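Roos Kramer gave the robot until June. She said it from the doorway of the workshop with her coat still on, and Casimiro, who was under the bench looking for a screw, said that June was generous.

"It isn't meant to be generous," she said. "How many tries so far?"

"Eighty-eight."

"And how many has it got right?"

He came out from under the bench. "Seven."

She had paid for a third of it, so she felt entitled to do the math out loud. The arms had come secondhand from a man in Urquijo who was selling up, and Casimiro had named the pair of them Ellel before he had even found the right power supply. Roos thought you shouldn't name a thing until it had done something for you. She had owned a car called Stevley once, and it had caught fire.

The idea was keys. Casimiro's mother, Encarnación Montoya, could no longer close her right hand all the way, and every evening she fought with the hook by her front door. So the machine would take the keys from her and hang them up. Roos had pointed out that a bowl would also do this. A bowl cost less than the arms and needed no cables. Casimiro had said that wasn't the point, and when she asked what the point was he had gone to get more tape.

"Show me, then," she said. "Go on. I've got until the bus."

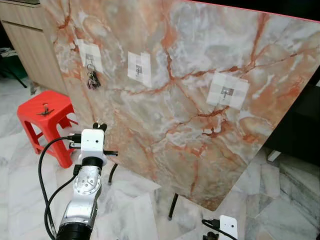 Keys on the left hook, and two hooks still bare.

"Well, there they are," said Casimiro.

"There they are," said Roos. She walked over to the board and looked at the keys from one side and then from the other. "Did it put them there, or did you?"

"It did. Before you came in."

"Before I came in."

"I can't help when you come in, Roos."

She looked at the stool, where one more hook lay on its back. "And that one?"

"That's the next one. I haven't decided where it goes."

"Your mother has one hook."

"I know how many hooks she has."

Roos sat down on a crate and took out the notebook where she kept the money. On 19th March she had written 120 for parts, and beside it, in smaller writing, "last time." There were four entries after that. She turned the page so she wouldn't have to look at them.

"Run it again," she said. "With me watching."

He took the keys down, and he was careful about it, as if they might be offended. It took him a while to get everything the way he wanted. He moved the stool and moved it back. Roos checked the clock and thought about the bus, and about Encarnación at her door with the shopping at her feet, saying a word to the hook that she would never have said to her son.

"Eighty-nine," said Casimiro, and reached for the switch.

"If it drops them," said Roos, "I'm buying her the bowl."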